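4. Delimitación de la zona de trabajo y normas de uso

Manual de puesta en marcha de la célula Lunuteo, edición para integradores
Revisión del 28 de mayo de 2021

Este capítulo se aplica a las células de manipulación de piezas de plástico montadas con el paquete Wolcombe. Sustituye a la hoja suelta que se entregaba con las primeras unidades, que confiaba demasiado en la buena voluntad de quien la leía.
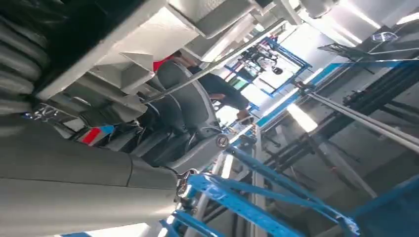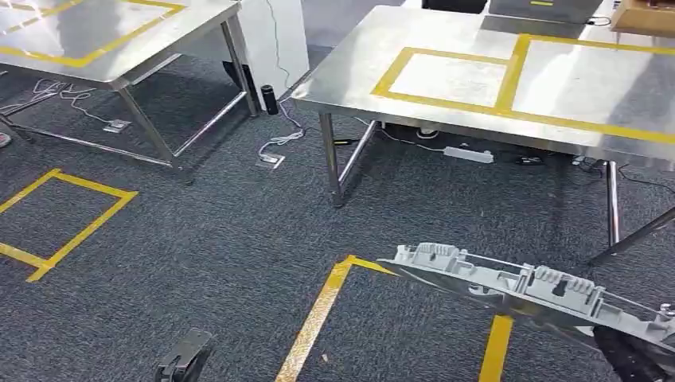
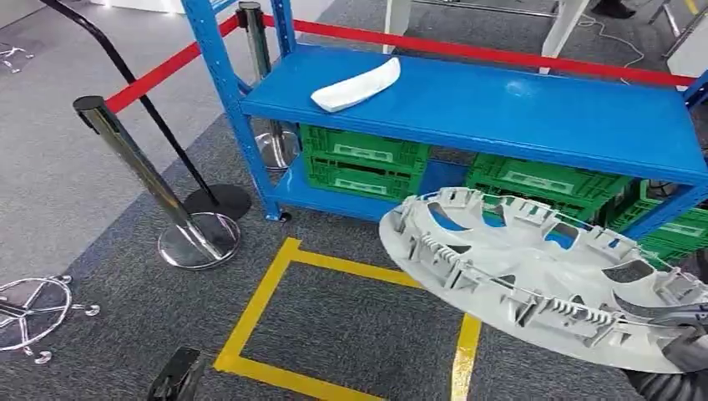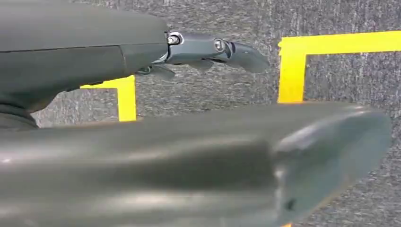 4.1 Lo que la cinta hace y lo que no hace

La cinta amarilla pegada al suelo o a una mesa marca una posición. Le dice al operador dónde va una pieza o una mesa, y poco más. No detiene a nadie, no corta la alimentación y no figura como medida de protección en ninguna evaluación de riesgos que este servicio técnico esté dispuesto a firmar. Lo mismo vale para los postes con cinta retráctil: ordenan el paso de las visitas, pero cualquiera los aparta con la cadera.

Conviene decirlo al principio porque muchas instalaciones llegan a la revisión con un suelo muy bien marcado y ninguna otra cosa. El argumento suele ser que el robot es colaborativo. Lo que se evalúa es la aplicación completa: el brazo, la mano, la pieza que lleva la mano y las personas que se acercan. Un brazo que limita bien su fuerza puede llevar una pieza larga con cantos y pestañas, y el límite de fuerza no redondea los cantos.

4.2 Antes de marcar

1. Descargue la última versión del plano de la célula. Si el plano y la sala no coinciden, corrija el plano. No marque de memoria.

2. Mida el alcance del brazo con la pieza más larga agarrada en su peor orientación. La cifra del catálogo corresponde al brazo sin pieza y no sirve para esto.

3. Retire del recorrido previsto las sillas con ruedas. Una silla ocupada dentro del alcance cuenta como puesto de trabajo y debe figurar en la evaluación, aunque la persona «solo esté mirando la pantalla».

4. Localice las tomas de corriente del suelo y las regletas. Decida por dónde van los cables antes de poner las mesas.

5. Compruebe el freno de todas las estanterías o carros con ruedas. Un freno que cede al empujar con la mano se considera inexistente.

PRECAUCIÓN: no pase cables sueltos por debajo de una mesa que el robot utilice como referencia. Alguien acabará tirando del cable, la mesa se moverá y el programa seguirá creyendo que está donde estaba.

4.3 Marcado de las zonas

6. Limpie la superficie. En moqueta, aspire primero y presione la cinta con un rodillo. La adherencia en moqueta es mediocre con todas las cintas que hemos probado, incluida la que suministra Tzavaras.

7. Marque primero las esquinas y después los lados. Para piezas pequeñas bastan las esquinas en ángulo; para mesas y cajas, cierre el rectángulo.

8. Corte la cinta con cuchilla. Los extremos rasgados a mano se levantan antes y dejan en duda dónde termina la marca.

9. Deje 30 mm libres entre la marca y el contorno de la pieza. Con menos, la propia pieza tapa la cinta y ya no se puede comprobar nada a simple vista.

10. Asigne a cada zona un número y anótelo en el plano. Una zona sin número no existe para el registro de incidencias.

Nota: no utilice el mismo color para posiciones de pieza y para límites de paso. Se hace en casi todas partes, y en casi todas partes alguien termina pisando lo que no debía o respetando lo que no hacía falta. Si solo dispone de un color, resérvelo para las posiciones y delimite el paso por otros medios.

4.4 Comprobación del agarre

La prueba de agarre se hace a velocidad reducida y con las personas fuera del alcance. Que el agarre haya funcionado en la demostración comercial no cuenta como prueba.

11. Lleve la mano abierta sobre la zona marcada, sin pieza. Compruebe que los dedos no rozan la superficie en ningún punto de la trayectoria.

12. Coloque la pieza y ciérrela entre los dedos. Si tiene nervios, clips o pestañas, evite apoyar en ellos la punta del dedo: ceden, y la pieza gira.

13. Levante la pieza y manténgala en el aire. Observe si se inclina. Una inclinación estable puede admitirse, siempre que el alcance se haya medido con ella.

14. Provoque una parada de emergencia con la pieza sujeta. Anote si la mano la retiene o la suelta. Las dos respuestas son defendibles según la pieza; no saber cuál es, no lo es.

15. Repita los pasos 12 a 14 con cada tipo de pieza. Un tapacubos y un soporte alargado no se comportan igual, por más que ambos sean de plástico gris y pesen poco.

PRECAUCIÓN: mantenga las manos fuera del espacio entre los dedos mientras haya tensión en los accionamientos. La indicación «en pausa» del panel no equivale a una desconexión.

4.5 Presencia de personas

Si el proceso exige que alguien permanezca cerca, indique en la evaluación dónde, cuánto tiempo y con qué medio de parada al alcance de la mano. «Personal formado» no es una medida. Pida ver el registro de formación; en la instalación de Zundarbridge había 2 firmas para un turno bastante más numeroso.

El pulsador de parada debe poder accionarse sin levantarse y sin cruzar ninguna zona marcada. Pruébelo sentado.

4.6 Mantenimiento de las marcas

16. Revise la cinta al inicio de cada turno. Sustituya el tramo entero si un extremo está levantado; no pegue cinta nueva encima.

17. Después de mover una mesa o una estantería, repita el apartado 4.4 completo, también cuando parezca haber vuelto a su sitio.

18. Registre los cambios en el formulario 258. Las fotografías ayudan, pero no sustituyen a las cotas.

Nota: la tabla de intervalos que acompañaba a este apartado queda retirada hasta la revisión de julio. Los plazos se habían tomado de instalaciones con suelo liso — y en moqueta no se cumplía ninguno. Entretanto, aplique la revisión por turno del paso 16.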